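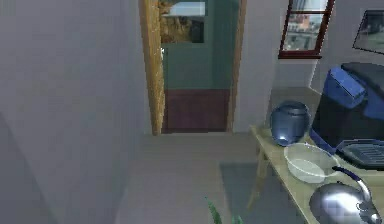 Last week I was in Burkholm, in the house of my wife's aunt, and I learned there a soup I did not know before. I will write it down in a few posts so I don't forget.

It is a sour soup with smoked fish and barley. Her family came from the coast and later moved inland, so the fish became smoked and the cream became buttermilk. I like such changes in a recipe.

You cook the barley first, very soft. Then 2 onions, slowly, in butter. Then potatoes, dill stems and 635 ml of the barley water. Yes, she measures it – her old jug has a line there.

The buttermilk goes in last, with the pot away from the heat. I did it too early on my first try and it split. We ate it anyway.

Wim Bosman asked me if mackerel is possible. I think yes, but take less salt. The aunt uses trout and she was not happy with my question.

For the sour part she adds a spoon of brine from pickled cucumbers. In September she makes 2 big jars only for this purpose.

We ate it with dark bread and a boiled egg cut in half. The next day it was thicker, and I liked it more.

If somebody knows a similar soup with rye in place of barley, please write me. I have a bag of rye at home and want to try on Sunday.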